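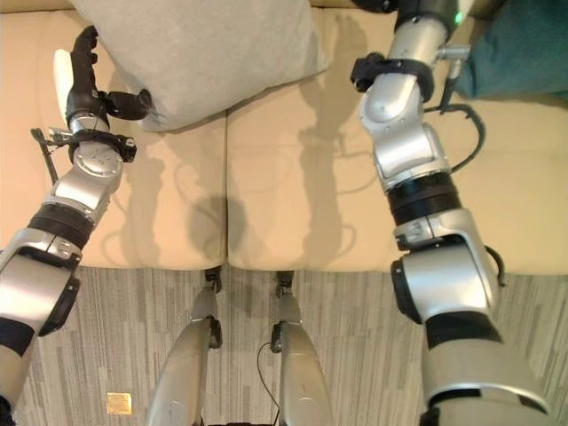

# Account and backup work at the Biston offices: progress report

November 5, 2010

## Period covered

This report follows on from the one sent at the end of September. It covers the move to individual logins, the encryption of laptops, the off-site backup and the spending so far. Anything not mentioned is unchanged from last time.

## Individual logins

The shared logins at the Jolurley office have gone. Everyone who uses a machine there now has their own account with an ordinary level of access, and the administrator passwords are kept in Grellusura. The main Biston office is partly done. The front desk and the finance room have been moved over. The upstairs rooms are still on the old shared account, and will stay on it until the case records program can be made to run without administrator rights.

That program has held us up more than anything else. It writes its settings into its own program folder, and an ordinary account can't change files there. We tried opening up the permissions on that one folder. It worked until the program updated itself and put the permissions back. The supplier has promised a corrected version but has given no date. In the meantime we have a script that resets the folder at start-up, and it is being tested on 2 machines. If it holds for the rest of the month we will use it upstairs and stop waiting for the supplier.

Password rules were set in the policy agreed last spring. We have kept the minimum length and dropped the monthly change, as staff were writing the new password on the desk calendar each time. Accounts lock after 3 wrong attempts. This has led to more calls than we would like, mostly first thing in the morning, and we may raise the limit.

## Laptops

All laptops that leave the building are now encrypted, except for two older ones which are too slow to be worth it. Those have been cleared of client records and are kept for presentations. Each encrypted laptop has a recovery key printed and held in the safe, with a second copy in Grellusura.

One laptop failed part of the way through encryption and had to be rebuilt from scratch. Nothing was lost, as its files had been copied to the server beforehand. We now run a disk check before starting on any machine.

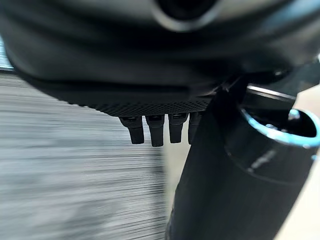 *Underside of the housing, showing the mesh panel.*

## Off-site backup

Panicker was chosen to hold the off-site copy. The contract is signed and the first full copy was sent over on a disk, since sending it down the line from Jolurley would have tied up the connection for too long. Nightly changes now go over the internet after closing time.

We have done two test restores. The first was a single folder of letters and came back complete. The second was the whole finance share, and this showed a fault: files with very long names had been skipped without any warning in the log. Panicker has changed a setting at their end and the missing files have since been copied. We want to repeat the finance restore before calling this part finished.

The old tapes are still being made each evening. They will carry on until the repeat restore has passed, then be wiped and disposed of.

## Staff guidance

A short guide to the new logins has gone to both offices. It covers locking the screen, what to do when locked out, and who may ask for a password (no one). A longer session on handling client data outside the office was planned for this period and has been put back. The training room was needed for other things, and we would sooner run it once the upstairs machines have been changed.

## Spending

Spending is within the grant. Encryption licences cost a little less than budgeted and the Panicker set-up fee a little more – the two come close to cancelling out. We have not drawn on the contingency. The replacement switch for Jolurley has been ordered but not invoiced, so it is missing from the attached figures.

We would like your agreement to move what is left of the licence money into replacing the 2 older laptops. It would not cover both in full. Biston would pay the difference out of its equipment budget.

## Next period

- Finish testing the folder script and move the upstairs rooms to individual logins
- Repeat the finance restore with Panicker
- Review the lockout limit
- Fit the new switch at Jolurley
- Set a new date for the client data session

## Risks

The case records program is the main one. If neither the script nor the supplier's new version works, the upstairs rooms will have to keep the shared account past the end of the grant, and we would ask to discuss that with you early in the new year. The internet line at Jolurley is also near its limit at night, and any large increase in scanned documents would mean paying for a faster one.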